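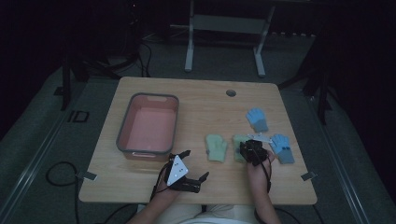 Sumow after-school room, table with small gloves and the pink basket

Room Safety Walk-Through, with Comments
Site: Sumow After-School Room, Varkeris Building, ground floor
Walked by: Amra Ivanov
Date: April 9, 2019
Room license limit: 21 children
Floor area: around 1000 square feet

Thank you to everybody who left notes on the last sheet, and please keep doing it! I read every one, even the ones squeezed sideways into the margin. Items are marked OK, FIX or WATCH, and my comments run on underneath as usual. If you open the room in the morning you only need the first part, but do read the rest when you get a quiet moment with your coffee.

1. Doors and ways out

Main door opens fully and closes by itself. OK
It was sticking all through the wet weather and I was ready to write it up again, but somebody has planed the bottom edge and it swings beautifully now. Whoever you are, thank you.

Back door opens from inside without a key. OK

Path to back door clear. FIX
Two folding chairs and the big bag of soccer balls were leaning by the door again. I know the closet is full (I have met the closet), but they can't live there, even for an afternoon. I moved them under the stairs for now.

Exit signs lit. OK

Evacuation map posted at adult eye level. WATCH
It's posted, but it still shows the old kitchen wall. I have asked Kakel for a new print.

2. Fire and smoke

Smoke alarms tested. OK
All of them sounded. The one by the coat hooks is very loud indeed, so warn the little ones before you press it.

Extinguisher gauge in the green, pin and seal in place. OK
Unit 255, by the sink. The service tag runs out in July, so we have time, but I'd like the visit booked before summer camp sign-ups eat up all our phone calls.

No extension cords used as permanent wiring. FIX
The fish tank is still plugged into the brown cord that goes behind the bookcase. Please, let's move the tank along the wall and use the outlet that's right there. I'll bring muffins for anyone who helps me carry it once it's drained.

3. Furniture and floor

Bookcases fixed to the wall. OK
I gave each one a good firm tug from the top.

Table legs tight, edges free of splinters. OK
Run your palm along the underside too, where the kids' knees go. I found one old wad of gum and no splinters.

Carpet flat, no lifted seams. WATCH
There's a seam near the window that is thinking about lifting. I pressed it down with my shoe and it stayed, but look at it when you vacuum.

Outlet covers in place. FIX
One missing under the window. Spares are in the drawer with the tape.
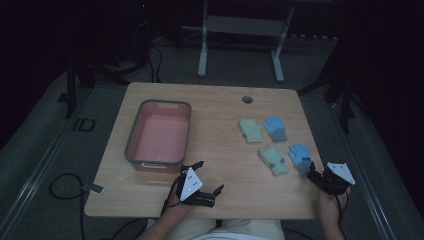 4. First aid and medicines

Kit complete and in date. FIX
We're low on the medium bandages, and the burn gel is past its date. I've put in an order with Nikolaidis, order 2795, so if a small box turns up at the front desk, that's what it is. Please sign for it and put it straight in the kit.

Allergy list current and posted inside the cupboard door. OK

Medicines locked, key on the high hook. OK

Emergency phone numbers readable. FIX
They've faded to a sort of pale lilac. I'll write them out again in black marker, nice and large, and I'd be glad if someone with better handwriting beat me to it.

5. Cleaning supplies and water

Cleaners locked away, all in labeled bottles. FIX
There was a spray bottle with no label on the windowsill. It smelled like vinegar to me, but that isn't good enough, so I emptied and rinsed it.

Hot tap at the children's sink not too hot to touch. OK

Tables wiped between crafts and snack. WATCH
I know how fast that changeover goes when everyone is hungry. Soap and water first, then the sanitizer, and let it sit for the time printed on the bottle.

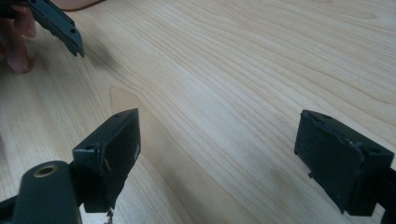

Meenakshi Awasthi: On the wiping between crafts and snack, could we start snack five minutes later on painting days? I'm usually still scrubbing glue when the crackers come out, and the sanitizer never gets its full time. I can also take the outlet cover and the windowsill check, as I'm in early all this month.

Reply from Amra: Yes to the five minutes, and bless you for the outlet cover. I've changed the snack time on the painting schedule and put your initials next to both items. The fish tank is still open to offers.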